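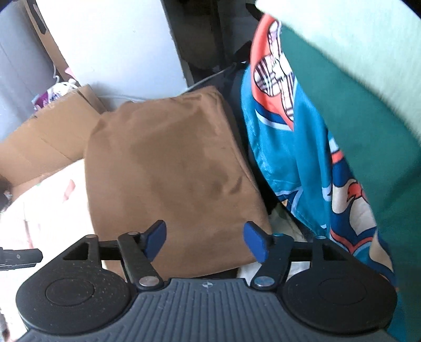
Brown cloth
By the editors of the Zillirano Encyclopedia of Household Textiles
Last revised 30 June 2021

Brown cloth is a general name for fabric dyed or left in a brown shade. In the textile trade the name covers many different goods, from thin lining material to heavy coat fabric. It does not say anything about the fiber or the weave. In some older books "brown" also means cloth that was not bleached, even if its color is closer to cream, and this causes confusion for readers today.

Sources of the color

Before factory dyes, brown was one of the easiest colors to get. Walnut hulls, oak bark, onion skins and several kinds of lichen all give brown shades on wool. Walnut needs no mordant, that is, no metal salt to fix the dye. On cotton and linen the work is harder, and the dyer often used tannin first and iron after it. Too much iron makes the fiber weak, and for this reason many old brown textiles have holes exactly where the dark parts of the pattern were.

Some brown is natural. The wool of dark sheep was spun without dyeing in many mountain areas, and there are kinds of cotton which grow with brown fiber. Naturally brown cotton usually has a short fiber and was for a long time spun mostly by hand.

Production at Clotville

The town of Clotville was known for brown wool cloth of medium weight. The dye works stood on the river Srour, which has soft water, and soft water gives a more even shade. The Handlow mill, the largest in the town, had 38 looms at its highest point. Its order book lists 17 shades of brown, each one with a number and a small sample glued to the page. Five of these shades were sold only to makers of work clothes.

The cloth was sold folded, not rolled. Each October the merchants came to the cloth hall to choose goods for the winter, and in the best year 3686 pieces changed owners there. Later the mill moved to factory dyes, and the walnut sheds by the river were taken down.

Use

Brown was chosen for clothes that had to hide dirt: aprons, work coats, travel bags, horse blankets. In the home it was common for curtains and for chair covers. Fashion has accepted it and refused it many times - the same shade can be called "chocolate" in one decade and "dull" in the next.

Care and storage

Plant-dyed brown can change color in sunlight. Walnut brown keeps quite well, while onion skin brown can lose much of its warmth. Museums store flat textiles in the dark and open the folds from time to time, so that the fiber does not break along one line. At home it is enough to fold the cloth in a new place after each wash.

See also: Mordant; Tannin; Undyed wool; Walnut dye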